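Journals > Family Life Studies > Parents at Home > Section 4

Home | Current Issue | Archive | For Authors | Sign In

We use cookies to remember your reading preferences. Accept | Settings

4. The morning hour and what it does to hot drinks
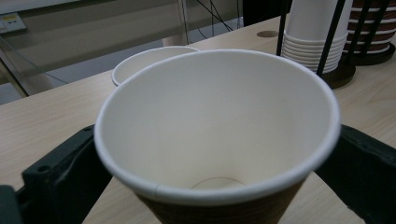

Figure 3. Paper cups; the one in front has a white rolled rim and a brown outer wall.

4.1 Interrupted sitting

Parents in the Pukasach diary study were asked to note every time they sat down before school and what got them up again. The 227 diaries that came back varied in legibility, and one had been used to settle a dispute over glitter. The median sit lasted three minutes. Parents of twins queried the word "sit."

Lost shoes were the leading cause of getting up, followed by a sibling breathing in the wrong direction. We coded the second as "conflict, minor," over the written objections of the children involved.

Families using the Flanum wall planner left the house no earlier than the rest, although they could say with more precision how late they were. In 25 diaries the planner itself was listed among the missing items.

Drinks were finished in 10 diaries. We had planned a separate analysis of these homes, but most turned out to have a grandparent staying. Section 5 takes up bedtime, where the data are worse.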